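Hostex : fin du support de la branche 5, migration à prévoir avant novembre

Publié le 22 juillet 2024

L'hébergeur Hostex met fin au support de la branche 5 de son panneau d'administration Pleneck. Les correctifs de sécurité seront fournis jusqu'en novembre. Passé ce délai, les instances non migrées resteront accessibles en lecture, mais la création de comptes, la modification des zones DNS et le renouvellement automatique des certificats seront désactivés côté serveur.

L'annonce fait suite à la correction d'une vulnérabilité dans le module de sauvegarde Cisetti, livré par défaut avec Pleneck. Le module ne vérifiait pas correctement le chemin de destination lors de la restauration d'une archive. Un utilisateur authentifié, même avec des droits limités à un seul site, pouvait écrire un fichier en dehors de son répertoire en préparant une archive contenant des liens symboliques. L'exploitation nécessite un compte valide et l'activation de la restauration en libre-service, option cochée dans la configuration d'origine.
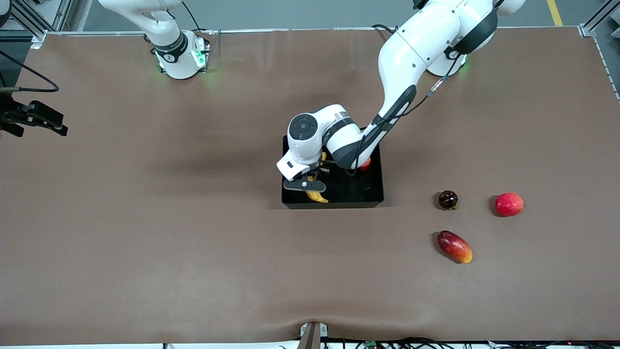

Le correctif modifie la routine d'extraction : les liens symboliques sont désormais résolus avant écriture et toute entrée pointant hors de la racine du site entraîne l'arrêt de l'opération. Les archives créées avec une version antérieure restent lisibles. Celles qui contiennent des liens absolus devront être restaurées par un administrateur, en ligne de commande.

Hostex indique que 895 serveurs mutualisés ont reçu la mise à jour. Les clients disposant d'un serveur dédié doivent l'appliquer eux-mêmes depuis l'onglet Maintenance, puis redémarrer le service de tâches planifiées. À défaut de redémarrage, l'ancienne routine reste chargée en mémoire. L'opération demande 700 Mo d'espace libre sur la partition système.

La version 16 de Pleneck, vers laquelle les clients sont invités à migrer, abandonne l'ancien format de configuration au profit de celui de Lü, le gestionnaire de déploiement maison. Un script de conversion est fourni. Il ne prend pas en charge les règles de réécriture personnalisées ni les tâches cron définies hors du panneau, à reporter manuellement.

Dans l'attente de la mise à jour, l'hébergeur recommande de désactiver la restauration en libre-service et de contrôler la date de modification des fichiers situés hors des répertoires clients. Les journaux du module Cisetti sont conservés dans le répertoire de Pleneck et consignent le chemin complet de chaque fichier extrait.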